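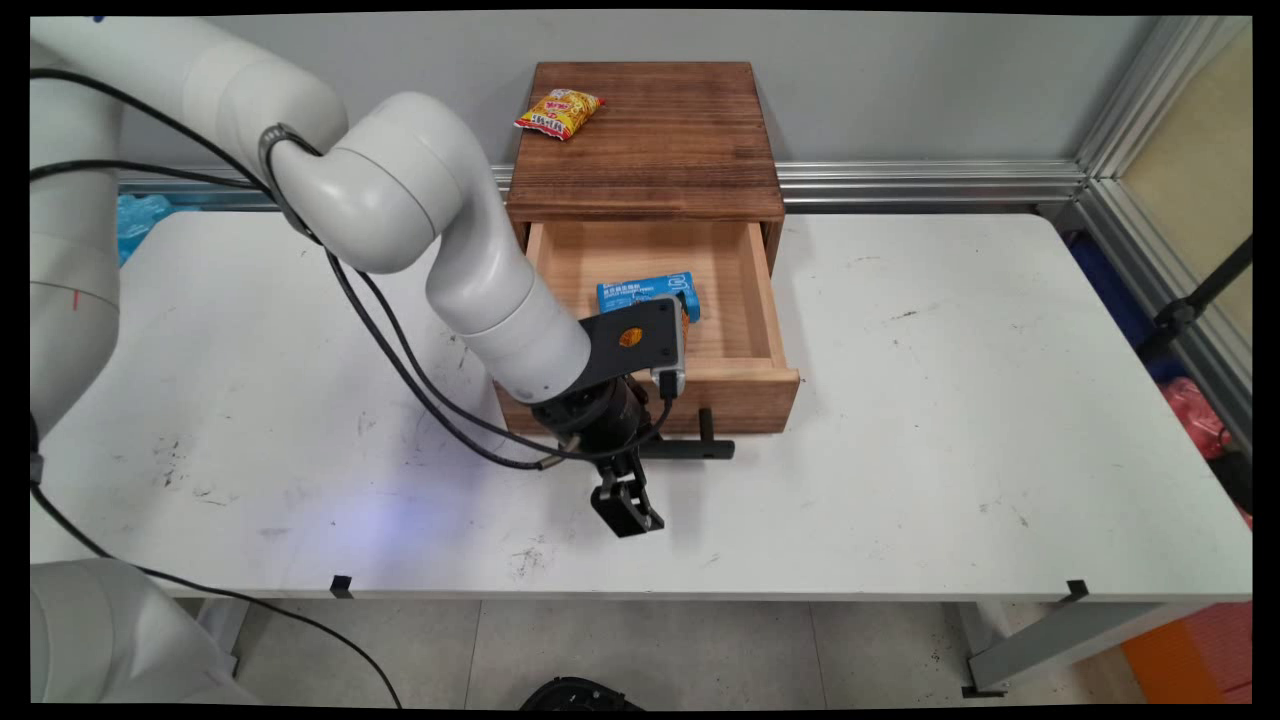

Keep the Fleltodden station staffed through the winter

By Lizeth Huanca
May 2018

The defense department wants to move the last full-time crew out of Fleltodden and run the place from Plevville. The plan has been in circulation since January, and the public comment period is nearly over. I think the plan is a mistake, and I want to lay out why before the decision gets made by default.

Fleltodden is a small station. It has a gravel airstrip, a fuel depot, a garage, a radio room and bunks for 19 people. In summer it fills up with survey crews and reservists. In winter it has a permanent crew of 4. Under the new plan those four jobs would go, the buildings would be kept at a low heat, and a team would fly in from Plevville when needed. Plevville is 380 miles away.

The department makes two arguments. The first is money. Keeping people at a remote post all winter costs a lot per head, and it's hard to find anyone willing to sign up for a second year. The second is that the station's main job has changed. It was built to keep watch, and most of the watching is now done with equipment that reports to an office in the south. If the radar sends its own data, the department asks, what is the crew for?

It's a fair question. I lived in Ernitz, the nearest town, for six winters, and I can answer it from there.

The crew keeps the airstrip open. Ernitz has a strip of its own, but it's short and it sits in a valley that fills with fog. When the medical plane can't land in Ernitz, it lands at Fleltodden and the patient goes over by snow track. The crew plows the runway, checks the lights and has fuel ready. None of that is in the station's written mission. It is done under an informal arrangement that goes back to a station chief who has been retired for years.

The crew also answers the radio. Hunters and truckers on the winter road call Fleltodden first, and they do it out of habit, the way people in a city call 911. Under the plan those calls would be forwarded to Plevville. Whoever picks up there may be very good at the job, but will not know that "the bend past Ekanayake" means the creek and not the lake of the same name, which is a long way east of it. People in Ernitz know this. So do the people at the station, after one season.

There were 922 people in Ernitz at the last town count. That is a small number to set against a national budget, and I understand why it doesn't carry much weight in a briefing. But the department talks a great deal about presence in the north. It comes up in every speech on the subject. Presence has to mean somebody is there. A locked building with the heat turned down doesn't do the work, whatever flag is on the pole.

I'd also question the savings. A fly-in team needs aircraft on standby, and aircraft on standby are expensive. Buildings that stand unattended in deep cold break. Pipes go, seals go, generators refuse to start. The public version of the plan has one short paragraph on maintenance and doesn't give a cost for it. It doesn't say how long the team would need to reach the station in bad weather either. In my experience of that coast, three or four days would be a normal wait in the dark months — longer if a storm sits over the strait.

Supporters of the plan say the town could take over the airstrip. The town has one plow and a public works staff of two. If the department wants to hand over the strip, it should hand over the equipment and the operating money too, and put that in writing. I would still prefer the crew, but I could live with that. The draft offers neither.

There is a reasonable middle course. Keep the winter crew for two more years. Write the medical flights and the radio watch into the station's mission, so that they are counted when the next review comes along. Get a real estimate for the fly-in option, with maintenance included, and publish it. If the numbers still favor closing the bunks, the department can come to Ernitz and make its case in the school gym, with people in the room who have used that runway.

Comments can be sent by mail or left at the town office in Ernitz until the end of the month.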